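Testdale open day: the manipulation lab at Drekus

Drekus opened its Testdale building to visitors on Tuesday, and I took the afternoon slot. Sign-in was at the side entrance, where each visitor got a badge and a one-page floor plan. Mine had the number 602 on it, the room where the tour ended.

The first stop was a talk on the company's Gilosa controller, the unit that passes commands to the arms and logs what comes back. The slides covered bus timing and fault handling in more depth than I expected for a public session. A question about dropped packets got a direct answer: the arm holds its last position, the run is flagged, and the operator decides whether to keep it. The archive held 2933 completed runs as of that morning, according to the slide.

From there we went down to the work cells. Visitors stay behind a line on the floor, and the demonstrator talks over a small speaker. The subject was the hand, a five-digit design with the thumb set to one side. The fingers are built up in short segments with the joints plain to see between them, and there is a small light at the end of each digit.

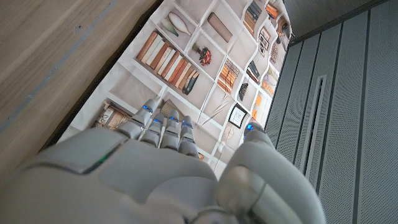 Back of the hand, with all five fingertip lights on.

Most of the questions at this point were about grip force and wear. The demonstrator said that fingertip covers are treated as consumables and that the thumb joint gets checked more often than the rest. I asked about calibration after a hand is swapped. It is a scripted routine, run once per side, and the cell stays locked out until both sides pass. A visitor behind me wanted to know the unit cost and was referred to the sales desk.

The bookshelves behind the cell are a print. The lab changes backdrops between batches so that the recorded data does not all share one background, and the shelf print is one of 7 in rotation.

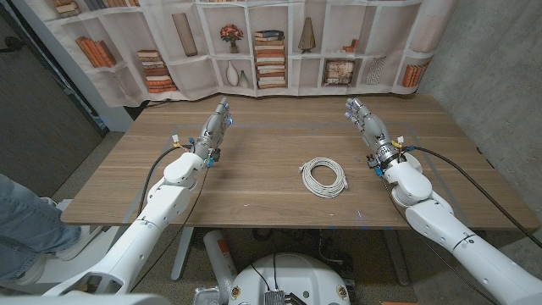 Testdale, March

The task for our group was cable handling, under the project name Jaidee. The setup is a wooden table, two arms and a coiled white network cable, with blue tape marking out the work area. Cable is an awkward object for this kind of system. A box has one shape and a coil has a great many, and the loops shift when any part of them is touched. The lab scores a run on whether the cable ends up inside the tape and whether the coil is still a coil – a tidy rule, although it leaves a fair amount to the person scoring.

I would have liked to see failure rates broken down by object. The handout gives only totals.

Practical notes: the tour is free, takes two hours and has a fair amount of standing. Parking is behind the building. Bags go in the lockers at sign-in, and the talk is worth arriving early for if you want a seat near the screen.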